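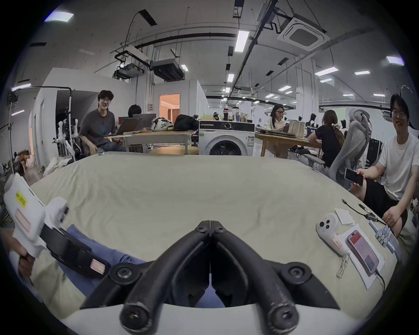 Tadhg Moynihan asked whether the launch windows in the February release already include the slack-water margin. They do. The margin is in the column window_open and should not be added again.

Dremine Sea Kayak Launch Windows

Summary
Launch and landing windows for guided sea kayak trips out of Dremine harbor. The table is used to plan beginner and intermediate trips, and to set the meeting time printed on the booking slip. It is not a navigation product.

Contents
sites.csv – one row per launch site, 18 rows
windows.csv – one row per site and tide
notes.txt – free text from guides, lightly edited

Fields in windows.csv
site_id: matches sites.csv
tide_ref: high or low water at Dremine pier
window_open: minutes before tide_ref, margin included
window_close: minutes after tide_ref
wind_limit: knots, steady wind, not gusts
level: beginner or intermediate 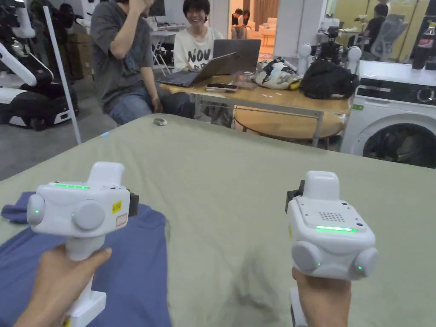 Fig. 2. Pale green fabric cover, with two white hand-held controllers held upright.

Sources
Windows for the inner harbor come from the Ó Dubhghaill slip book, typed in by hand. Windows for the Skotico side come from guide logs. Where the two overlap, the shorter window was kept.

Wind limits
The beginner limit is 11 knots at every site except Jetine Point, where it is 9. The point has no landing on the north side at high water, and a group that drifts past it has to paddle back against the ebb. Intermediate limits vary by site.

Known problems
Two sites have no window_close value. Treat them as closed after tide_ref.
Times in notes.txt are local clock time. Everything else is an offset, so summer time does not affect it.
Swell is not recorded. A site can be inside its window and still have dumping surf on the beach.
The Jetine slip was rebuilt after the slip book was written – its low-water rows are marked old and should be checked on foot.

Updates
Send corrections with the site_id, the tide and the name of the guide. Changes to wind_limit need a second guide to agree before they are merged.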